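In Praise of the Peg Board

My aunt Nilmini Pathirana kept a peg board on the low shelf in her front room, next to the atlas and the good scissors, and every child who came through that house between the ages of one and ten sat down on the rug with it sooner or later. I am told I was a biter and a thrower, but I was quiet for the peg board. It had round holes and square holes and one long narrow slot that took a flat piece, and I can still feel, if I let my mind go soft, the little drop in the fingers when that flat piece went home.

I have been thinking about it because my own grandson is two, and his birthday this past November brought into the house an astonishing amount of plastic that sings. I don't want to be a scold about this. Some of it sings rather well! But I noticed that by the end of the afternoon, with the cake mostly on the floor and his mother asleep sitting up, he had wandered off from all of it and was trying to get the lid back on a jar of buttons. He worked at that lid for longer than he had worked at anything else all day. Nobody clapped for him and the jar didn't play a tune, and he went on turning it and turning it with his tongue stuck out.

So this is an essay in favor of things that go into other things. I know it is a small subject. I taught kindergarten for most of my working life, in Flomcombe and later at the Kodikara school across the river, and small subjects are what I have.

Let me start with what the peg asks of you. You have to look at it, first of all, and look at the hole, and carry the shape of the one over to the other in your head. Then you have to pick the thing up in such a way that it can be put down again the right way around, and this is much harder than grown people remember. Watch a three-year-old pick up a flat peg and you'll see it come up sideways nearly every time, pinched across the wide part, so that when it gets to the slot the fingers are in the way. The child pushes, the fingers bump, the peg falls over. Then comes the part I used to wait for, where the child sets it down on the table and picks it up again from a different side. I never taught anyone to do that. I don't think I could have explained it if I'd tried.

My friend Sabina Sarkar taught in the room next to mine for years, and she and I disagreed about nearly everything, including this. Sabina felt that puzzles with one right answer made children timid. She was all for clay and blocks and big wet brushes, and her room was a glorious mess, and her children came out of it bold as roosters. She used to stand in my doorway with paint up to her elbows and ask me what exactly a child was meant to express with a peg. I told her nothing, the peg isn't for expressing, and she'd shake her head and go back to her roosters.

I still think she was partly right. A child who only ever had the peg board would be missing a great deal. But there is a comfort in a thing that will tell you plainly whether you've got it, with no adult face to read, and some children need that comfort badly. I remember a boy named Imtiaz who hardly spoke to any of us until spring. He could not bear to be praised or corrected, either one. With the shape trays he could be wrong in private, as many times as he liked, and I believe he learned in that corner that being wrong is mostly a matter of turning the thing a little and having another go.

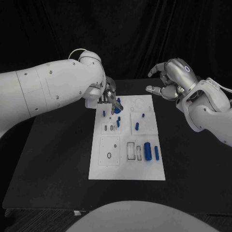
I have opinions about the making of these things, too, and since I have your attention I will share them. Keep the colors down. A set where every piece is a different bright color, each with a hole to match, is a color game wearing a shape game's coat, and a clever child will go straight for the color and never look at the edges at all. Pieces all of one color make you use your eyes and your fingertips. I also like a few holes that are nearly alike – a narrow slot beside one that is a touch wider, a circle and an oval – so there's something to be fooled by. And please, let the fit be good. A loose fit teaches nothing, and a tight one ends in tears and somebody fetching a butter knife.

The room matters as well. I always put the trays on a plain table with a plain sheet under them, away from the window, and I'd set out the pieces loose and leave them. I didn't line them up. Half the pleasure is in the hunting.

My son-in-law, Kamrul, says that I'm being sentimental and that the boy will learn all of it anyway from shoes and spoons and the car seat buckle. He may well. People did grow up without peg boards, and their hands turned out fine. But shoes come with someone standing over you saying we're late, and a buckle has a worried parent on the other end of it. I'd like him to have one thing he can fit together slowly, with the clock put out of his mind.

I wrote to my cousin to ask what became of my aunt's board. She found it in a box of tablecloths, short two pegs and with a bite mark on the edge that I'm afraid may be mine. It's coming in the mail, and I have cleared the low shelf.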